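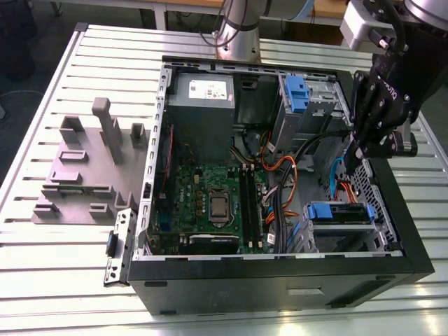

Sibusiso Motaung wanted to know, before anything else, whether the arms had learned to take a computer apart or had only learned to take apart our computers. He put it more kindly than that, in a long message after the December open evening, but it was the right question and I've kept it at the top of this page while I sort through the season's work.

Posted in December by the Dendamia bench team
Filed under: Lab Gallery / Disassembly & Reuse

Welcome back to the gallery, and thank you to everyone who wrote in after the open evening (the kettle did its best, and so did we!). Most of you came to see the Dresgate project, our study of how two arms can learn recycling work from people showing them how it's done, and a good many of you asked for something to read afterward with a cup of tea. It's only a little gallery this time, with one picture and rather more than a line or two to go with it, as those who know me will have expected.

On the bench: a desktop tower on its side with the side panel off, and the RAM slots, the drive caddy and all that coloured wiring there to be reached. The blue plastic bits are favourites of mine. A release latch in a bright colour is a kindness to a human hand, and we were curious whether it would be a kindness to a learned policy as well.

Now to the method, as simply as I can manage. A person guides the arms through one small job at a time, such as pulling a memory stick or freeing a drive, and we record the whole motion along with the forces at the fingers. We gathered 216 of these demonstrations over the winter and spring. The older approach in our group, which we called Verus, learned each job as one long movement from start to finish. The newer one, Tshabalala, breaks the job at the moments of contact, so that the arm can back off and try the same bit again without going all the way home first. It sounds like a small change, and I suppose it is, but it took us most of the year to get the breaks falling in sensible places.

On towers of a model it had trained on, Tshabalala finished 85 per cent of its jobs. For Sibusiso's question we set aside 6 models that the system had never been shown, and there it finished nearly half. Verus managed only 2 of those unfamiliar models at all, and on both of them it was the drive that came free and the memory that stayed put.

Cables are still the hard part. They droop and spring back, they hide the clip you want, and a demonstration recorded with the wires lying one way is not much help when they're lying another. We tried adding more demonstrations with the cables pushed about between takes, which helped with the drives and made no difference that we could measure to the memory.

Sibusiso has since written again to ask about laptops. We've started on the screws.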